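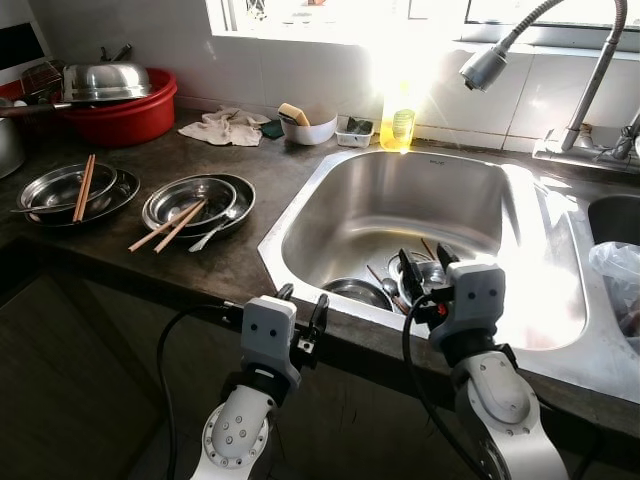 Figure 2. Stainless steel sink set into a dark gray countertop.

Section 12. Setting Up the Audio Guide for a Gallery Visit

The Mavell audio guide is issued at the front desk of the Voddale Museum of Art. It contains 108 recorded commentaries on works in the permanent collection and in the current exhibition.

1. Press and hold the side button until the screen lights.
2. Select a language, then press OK.
3. Choose "Permanent Collection" or "Special Exhibition."
4. Enter the number printed on the wall label beside the work.
5. Press the green key to begin the commentary. Press it again to pause.

Note: Works on loan may be removed from view before an exhibition closes. Their commentaries remain on the guide until the next update in April.

Note: Commentaries in the Quintero Wing have two parts. The second part, an interview with the artist or curator, begins only when the green key is pressed a second time at the end of the first.

Caution: Keep the volume low in the print room. Do not lean over barriers to read a label.

6. Return the guide and its neck strap to the front desk before leaving the building.

Comments (2)

Tegan Stubbs: Step 4 did not work for the sculpture court. The labels there have letters on them.

Hilodura: Same problem. Leave the letter out and type only the number.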